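Skurix Cable Dressing Kit, second version: review after 643 hours on a two-armed machine
Polyxeni Petridis
2023-03-16

Price paid: £187, excluding delivery
Fitted to: Kekach upper body, both arms, external cabling
Compared with: Xenos wrap sleeve, previously fitted

The Skurix kit is a set of clips, straps, sleeving and gauges for running cables along the outside of a jointed arm. It is sold for small industrial arms, and the leaflet makes no mention of anything with two arms and a torso. I bought it after replacing the same wrist cable three times under the Xenos sleeve. The sleeve is tidy, but it holds the cable at a constant distance from the arm, so all the bending happens at the ends. Each failure was within a finger's width of the connector.

What is in the box

Twenty-four saddle clips in three sizes, a roll of hook-and-loop strap, a length of split braided sleeving, a bag of M2.5 and M3 screws, two plastic bend-radius gauges and a printed record card. There is no tool for the screws. The clips are moulded with a rounded mouth and no flash on the inside faces, which I checked with a cotton bud on all of them. The strap is the soft kind and can be cut with scissors. The sleeving frays badly unless the ends are sealed with heat, and the kit should say so.

The screws are the weak part. The heads on the M2.5s are shallow and I rounded one on the first evening. I have since used my own socket-head screws throughout.

Fitting

Allow half a day per arm. The instructions cover six joints in order from the base. On the Kekach I worked the other way, starting at the wrist, where the free length matters most.

Power the arm down and support it before releasing any connector. Move each joint by hand to both ends of its travel and mark the cable at the point where it first goes tight. Do this for one joint at a time, then for the elbow and wrist together. The combined position is the one that catches people out. On my machine the wrist cable needed 38 mm more slack with both joints at their limits than the two separate measurements suggested. The finished length from the shoulder clip to the wrist connector came to 625 mm.

Fix the first clip to the nearest housing that does not turn with the joint, and leave the cable free across the joint itself. The gauge then goes inside the loop. If the loop touches the gauge anywhere at full bend, it needs more length. The smaller gauge is correct for signal cable. For motor power I would use the larger one whatever the leaflet says.

Two clips per arm could not be used as supplied. The saddle stands too high and fouled the neighbouring housing at full rotation. I filed the base down by a millimetre and the problem went away. The low-profile clip sold separately would have done the same job, at a price I thought silly for a piece of plastic.

Do not tighten the straps hard. A cable should slide through under a light pull. A strap that grips moves the bend to its own edge, and you are back where you were with the sleeve.

Checks before running

I use a slow sweep of every joint at a tenth of normal speed with one hand on the stop button. After that, the same sweep while logging the encoder error count. A cable that is slightly too short will often show there well before it fails. The first sweep of the right arm gave 2 errors, both at the same elbow angle. Moving one clip cleared them. The left arm gave none.

Then a real task. Bench sweeps never produce the positions that work produces, and household jobs are poor at keeping the arms in the middle of their range. Reaching down into a dishwasher is a good test. The arm goes past an edge, the wrist works in a confined space, and racks offer plenty of wire for a loose loop to hook.

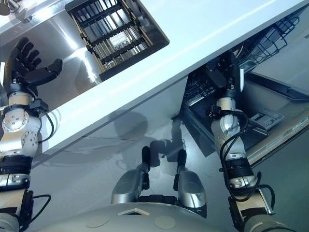 Loops that stand away from the arm are the price of this method. They protect the conductors and they take up room. In open space I had no trouble. Near wire racks I added a short piece of the braided sleeving over the outermost part of each forearm loop, which gives a smoother surface and keeps parallel cables together. It also makes the bundle stiffer, so the gauge check has to be repeated afterwards.

If the planning software you use models the arm as a set of plain cylinders, add the loops to it. I enlarged the forearm and elbow shapes by 25 mm on the cable side. Some reaches the planner used to accept are now refused, and I consider those refusals correct.

Wear

At 643 hours there has been no cable failure. One saddle clip has cracked at the screw hole, on the left upper arm, and I put this down to my own overtightening. The straps have picked up fluff and hold less well than they did. The sleeving shows light polishing where it has been rubbing and no broken strands. Screws were checked weekly for the first month and every fortnight since. Three had loosened, all of them before I began using a low-strength thread lock.

The record card is better than it sounds. It has a row for each clip, with space for position, cable length and date of inspection. I photocopied it before filling it in.

Against the Xenos sleeve

The Xenos takes twenty minutes to fit, looks neater and keeps dust off. For an arm that repeats one movement in clear space I would still buy it. For an arm that has to turn and reach in different ways through the day, the Skurix is the better choice, provided you have the patience for the measuring.

Anano stock both, along with spare clips in packs of ten. Order the spare clips with the kit, and buy decent screws elsewhere. Four out of five, with the missing mark for the M2.5s. My next full inspection is due in April and I will add the clip positions for the shoulder then.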